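About us

Zirnura Robotics Club

We're the after-school robotics club at Ankrah School, open to anyone from Year 8 upwards. If you like taking things to bits, typing until something moves, or arguing over why a motor is humming, you'll fit in very quickly!

The club was started by Valentyna Kovalchuk, who teaches physics and still has the very first robot we built on a shelf in her lab (it had 2 wheels and could only turn left). Alper Dönmez joined a year later to look after the programming side. He also runs our beginners' table, where you can spend your first few weeks learning to wire a sensor and write a short program before you pick a team.

What we do

Most of our year goes into one big project, and the teams each take a piece of it. At the moment that's Urkska, our tidying-up project. We want a robot arm to learn how to put small household things away by being shown how a person does it. So we do a lot of showing! Members work with hand-held grippers that have the same sort of fingers as a robot's, and every pick-up is recorded as it's done. Afterwards we go through the recordings, label them, throw out the muddled ones and use the good ones for training.

It's slower than it sounds. A full recording of one task takes a few minutes, and then somebody has to watch it back and mark the moment the fingers close. Our target for the year was 800 labelled pick-ups and we finished on 823, which we celebrated with far too much cake.

We try to record in ordinary rooms, with ordinary light and ordinary clutter, as a robot that can only cope with a clean lab bench isn't much use to anyone's gran. Kitchens, sofas, desks and beds have all had a turn. Snacks are a favourite because the wrappers are shiny, crinkly and all different shapes, and they slide about when you least want them to.
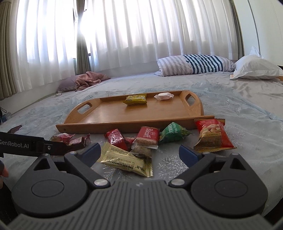
Snacks and a serving tray on the bed, with the gripper's fingers open.

Anyone who has tried it will tell you the long thin packets are the awkward ones. Come at them from the wrong angle and you've got a handful of blanket instead. Our younger members are often better at this than the sixth formers, and they do like to mention it.

Our teams

The hardware team looks after the grippers, prints spare parts and mends whatever got dropped. The recording team plans the tasks and keeps the log. The software team trains the models and draws the graphs, and then explains the graphs to the rest of us. You can swap teams at half term, and plenty of people do.

We also run Proruvetti, our friendly competition for teams within the school. Everyone gets the same box of parts and one afternoon. Last time the job was to sort a pile of mixed buttons by size. The winning machine was mostly cardboard, and it was brilliant. Parents are welcome to come and cheer.

Joining

There are 82 of us on the register now, so we've split into two sessions after school, one for Years 8 and 9 and one for everybody older. You don't need any experience or your own laptop. Bring a pencil, tie back long hair for the workshop, and come hungry, as the biscuit tin is well looked after.

New members start in September. Pick up a form from the physics office or ask Valentyna or Alper in the corridor. If you'd like to see what goes on first, sit in on a session and have a go with a gripper.

Page last updated 2021-06-19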